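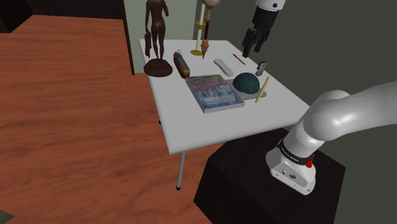

A cluttered tabletop in simulation, with the gripper over the red pen-like object.

How to check a simulated pick before you believe it

Vendors love a success rate. I have sat through 500 simulated trials reported as a single figure, and I trusted it about as far as the car park. If you are going to use simulated runs in a safety file, do at least this much first.

Step 1. Write down what counts as a pick. At Flunport we say the object must leave the table and stay held for 4 seconds. "Looked fine" is not a rule.

Step 2. Keep the clutter. A pen alone on a bare white top proves very little. Leave the tall things standing, the statue and the gold stand included, and log every touch as a fault, even if nothing falls over.

Step 3. Check the weights. Scene files often arrive with the same default for everything, so a thick book behaves like a biscuit. Open the file and read the numbers yourself. Our copy of the Kereo scene pack had 11 objects with no weight set at all.

Step 4. Set the speed limit you will use on the real arm. People quietly run faster in simulation and forget to say so. Ours is 580 mm per second, and the log has to show it.

Step 5. Move things and run it again. If the result collapses when the pen is turned a little, you had a recording, more or less.

Step 6. Repeat a sample on hardware. The standards people will ask, and they are right to. I have yet to see a simulated fingertip slip the way a worn one does.

Save the failed runs with the good ones, in the same folder.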